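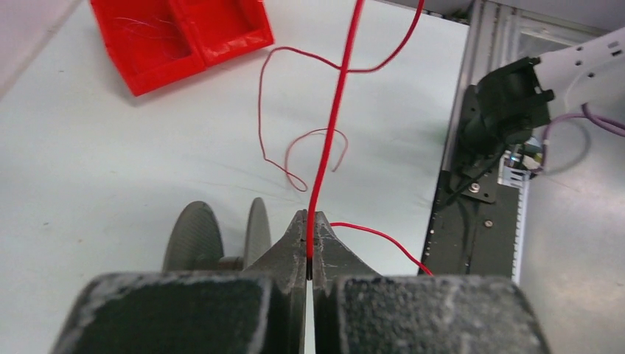
About Bresier Tool Service

Search our site... Go

Hi, I'm Puspita Saragih, and I run Bresier. We fix and calibrate torque wrenches, air impacts and floor jacks for auto shops and fleet garages. If it tightens a lug nut or lifts a truck, there's a good chance we've had one in pieces on a bench here.

I started out on the other side of the counter, turning wrenches for a delivery fleet. We had a clicker wrench that everybody trusted and everybody dropped. One July it went out for a check and came back with a tag saying it was reading way low, and I spent the next week re-torquing wheels on every van in the lot (my shoulders still remember it). I got curious, took apart a dead one at my kitchen table, and pretty much never stopped.

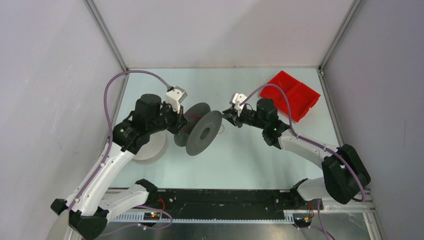 Two robot arms handling dark gray discs.

Bheki Steyn joined me when the air tool side got too big for one person. He came from Lindemann, a machine shop across town, and he can hear a bad vane in an impact gun from the parking lot. He does all our pneumatic work now, plus the jacks. I do torque, the phones and the invoices -- so if there's a typo on your bill, that one's mine.

These days we look after tools for about 400 shops. Some send us one wrench a year. Futano, our biggest fleet customer, sends a whole rolling cabinet, and I love the day it shows up! 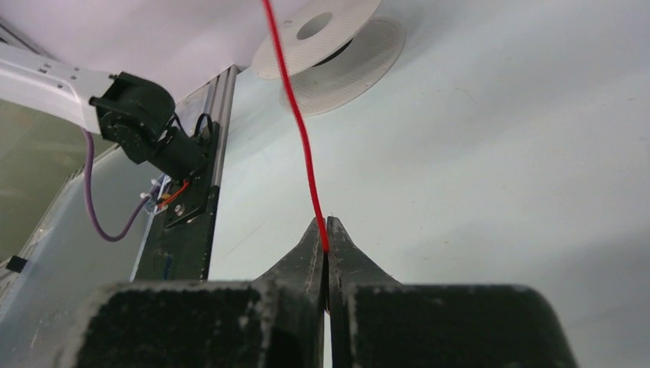 The gripper up close.

How it works is pretty simple. You call or write, we send you a padded box, and you put the tool in it with the prepaid label on top. Please back the wrench off to its lowest setting first. Please also take the socket off, I have a drawer full of orphans and I'd like to give them back. Posutport picks up and delivers, and most wrenches are back with you in 4 working days. Jacks take longer, and we'll call you before we order any parts that cost over $100.

Every wrench goes home with a sheet showing what it read when it got here and what it reads now. Keep the sheet!

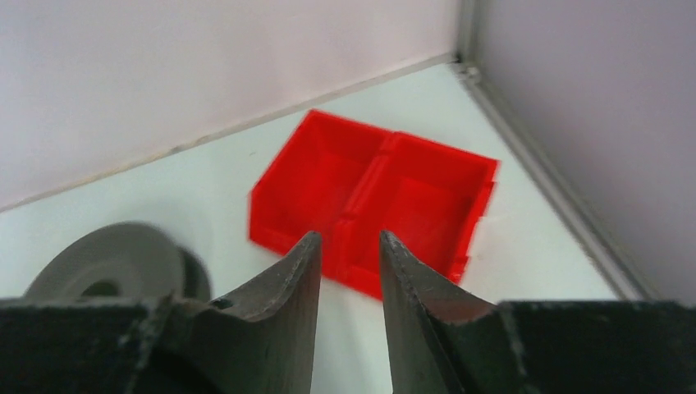 We get asked a lot if we sell new tools. We don't, except for a small shelf of rebuilt impacts that Bheki puts together when he has the time. They come with a 2 year warranty and they go fast, so ask him what he's got. If your old gun isn't worth fixing we'll tell you that too, and there's no charge for the look.

Walk-ins are fine, just use the side door and ring the bell a couple of times -- the compressor is loud.

Share this page
4 shares | 2 comments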